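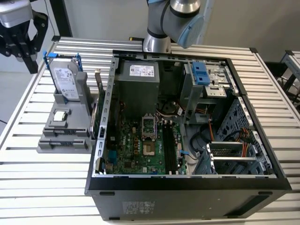 Stripping old office desktops before the August pickup. The recycler pays more for sorted parts, so drives, boards and cards all come out and get listed separately. On this Dell the RAM slots are already empty and the Seagate drive is out, still in its blue caddy. The power supply is still in the case.

Caddies stay with the drives until Timo Hollmann has logged the serial numbers. After that they go in the plastics bin.

Ten minutes a tower if the screws aren't stripped. One last week took me 90.

CPUs go in trays, never loose in a bag. Bent pins knock the price down.

6 towers left on the shelf. Cables tomorrow.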